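Setting up the simulated pick cell before the first run

Written by Debora Sartori for the Drallora arm, March 30, 2023

Do these steps in order and save the scene after each one.

1. Open the cell file and load the arm. Leave the floor plain gray.

2. Put in the objects: the ball, the orange cup, the dark red cup and the drill. Keep the two cups close together, but check that their meshes do not cross.

3. Set the random seed to 3112. If you change it later, write it in the log -- otherwise we cannot compare the runs.

4. Move the gripper over the ball, slowly, and stop there to check the view.

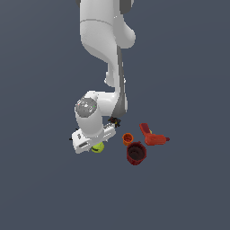 5. Save this pose as "pre-grasp" and close the file.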